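Speaker notes - Tray return and rack loading in small shared kitchens
Session 2, Hakasham room, 15 minutes plus questions
Speaker: Kipchumba Mabula
Slides: Aurélien Lebrun

Opening (1 min)

Introduce self. Say what the talk covers: the stretch of bench between the table and the sink, and what happens to dishes there. Dishwashers are out of scope. Anyone who came for the detergent session wants the room across the hall.

Mention that the handout has the full table of drying times. Do not read it aloud.

Background (2 min)

The Flenness kitchen serves 38 residents across two sittings. Hand washing only. Residents bring their own tray back and leave it beside the rack. Whoever is on wash-up empties the tray, washes, racks and wipes down.

Before September the trays were stacked at the far end of the bench with the dishes still on them. Stacking trays with plates on board gave us chips along the plate rims and chopsticks on the floor. The change was to stop stacking loaded trays and to set each one down flat, hard up against the rack.

Define terms for the room. "Tray side" is the part of the bench where dishes arrive. "Rack side" is where they drain. "Carry" is any distance a dish travels in the hand between the two.

Tray placement (3 min)

The long edge of the tray goes parallel to the side wall of the rack. Leave no useful gap. A gap collects cutlery, and a chopstick that rolls into it is usually found at the end of the night.

A tray with a raised lip is preferred. The lip does not need to be high. Its job is to stop a round utensil leaving the tray when the tray is set down. Textured surfaces help with sliding but hold crumbs, so allow for that in the wipe-down.

Plate to one side, utensils to the other. We ask for chopsticks to lie alongside the plate, lengthwise, both pointing the same way. Chopsticks left across a plate go over the edge as soon as the plate is lifted.

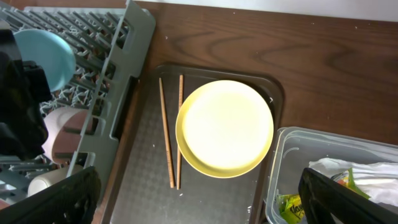

Order of unloading is utensils first, then the plate. Take both chopsticks in one grip from the thick end. If a chopstick is touching the plate rim, lifting the plate first will shift it, and you then have one hand occupied and something rolling. It is a minor point, but it accounts for most of the drops in the Flenness log.

Pause here. Ask who in the room uses a cutlery bin on the bench. Expect a few hands. Say that a bin works well if there is room for it, and that at Flenness there was not.

Rack loading (4 min)

Plates go between the prongs, face toward the sink, starting from the end furthest from the tray. Loading from the near end means reaching over racked plates for every plate after the first.

Do not place chopsticks flat among the prongs. They lodge under the plates and stay damp. At Flenness they stand in a cup, tips up, until dry. Wooden ones need longer than the plates and should not go into a closed drawer the same evening.

Slotted side walls are good for airflow and poor for thin utensils. Check that nothing has poked through before moving the rack.

Results (2 min)

Next slide, the bar chart. Dropped or chipped items over one term: 59 before the change, 15 after. Same dishes, same residents, same two sittings. State plainly that this is one kitchen and that the log was kept by the people washing up, so small chips were probably missed in both periods.

The Huamán kitchen tried the same layout with round trays and gave it up. A round tray does not sit flush against a straight rack, and the gap came back. If asked, say they have since ordered rectangular ones and there are no numbers yet.

Wipe-down (2 min)

Crumbs first, dry, with a brush or a dry cloth. A wet cloth on a textured tray pushes crumbs into the pattern. Then the damp cloth, corners last. Timber tabletops get a well-wrung cloth along the grain and are dried straight away. Trays are stood on edge overnight.

Closing (1 min)

Handout is on the table by the door. The layout drawing is on the back, along with the blank log sheet used at Flillomell, the simpler of our two versions. Corrections to the drying table go to Aurélien by 10th February.

Take questions. If the projector has failed by this point, draw the bench layout on the whiteboard - rack on the left, tray on the right, sink behind the rack.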